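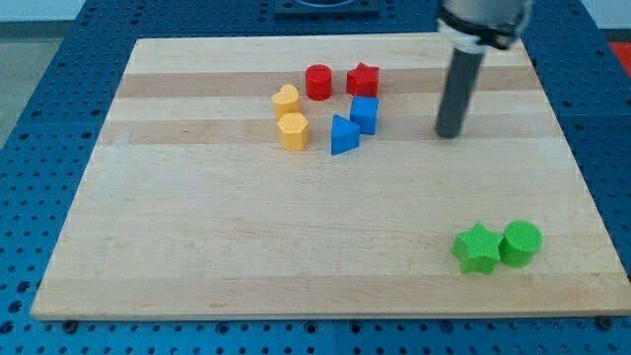 The Shape Block Problem

Every parent I know owns a set of shape blocks, and most of them can't tell you why. You have a heart, a star, a hexagon, a cylinder, maybe a cube and a wedge if the maker was feeling generous. They come in red, yellow, blue and green. They arrive with a leaflet promising early geometry, color sense and something called "sorting readiness," and within a week half of them are living under the couch.

I have been suspicious of these things for years. My son got a set from Durnov when he turned two, and the box said it would teach him to classify. He classified them into the ones that fit in his mouth and the ones that didn't. So when my editor asked for a piece on the return of the plain shape block, I said yes mostly because I wanted to argue with somebody.

The somebody was Malou Þorgeirsson, who ran a nursery classroom for 16 years and now buys play materials for a small chain of them. She had a cutting board out on the table when I got there, a striped maple one, and she was using it as a tray. I asked if this was a method. She said it was a cutting board.

Her case for the blocks is more modest than the one on the box, and I liked it better for that. She thinks the trouble starts with adults who treat color and shape as one lesson. Put out two reds, two yellows, two blues and two greens, she says, and a child will pair them by color before you have finished your sentence. Red with red, green with green. The grown-up claps. But a red star and a green star are also a pair, and so are a red cylinder and a green one, and a child who has just been clapped at for colors has no reason to go looking for that.

"You've closed the game," she told me. "Then you complain it's a short game."

Fair enough. I still don't buy the larger claim, the one that says handling a hexagon at three does something for you at thirteen. The Toft catalog, which is the one most nurseries near me seem to order from, lists 3,562 items, and I would be surprised if a dozen of them came with evidence I'd accept from a vacuum cleaner salesman. I went through the block pages with a pencil. The word "essential" comes up so often that I stopped marking it.

Then there is the matter of the shapes themselves. A cube stacks. A cylinder stacks if you stand it on its flat end, and rolls if you don't, and both of those are worth finding out. A triangular prism makes a roof. But what is a heart for? It doesn't tile, it makes a terrible wall, and you will not meet one in a geometry class. Malou defends the star, on the grounds that children like it and it's awkward to build on, and awkward is useful. Even she went quiet about the heart for a bit before saying that children know its name, so it gets picked up first. I count that as half a point.

Plastic or wood is the argument people expect to have, and I find it the dullest. The wooden set from Grostov is handsome and costs enough to make you whisper. The Civden plastic ones can be washed in the sink with the cups. Malou buys both and says the children have never raised it with her. Surface matters more, in her view – a slick block skates away from a small hand, while one with a bit of grain stays where it was put. I tried this at home with two sets and had to agree, which annoyed me.

What would I tell someone standing in a store? Buy fewer. The tub of 101 pieces looks like value until you've tipped it out, and the 700-piece classroom crate should need a license. Eight blocks on a board is plenty for a kitchen table. Put them down in a heap, leave a couple off on their own, and keep your mouth shut. If the child makes a soup of them, it's a soup.

And ignore the leaflet. I kept mine from Durnov, for this article, and read it again last night. It suggests asking, "Which shape is happiest?" My son, who is six now, looked at the set for a while and said the hexagon. I asked him why. He said it had the most sides to sit on, and went off to find his shoes.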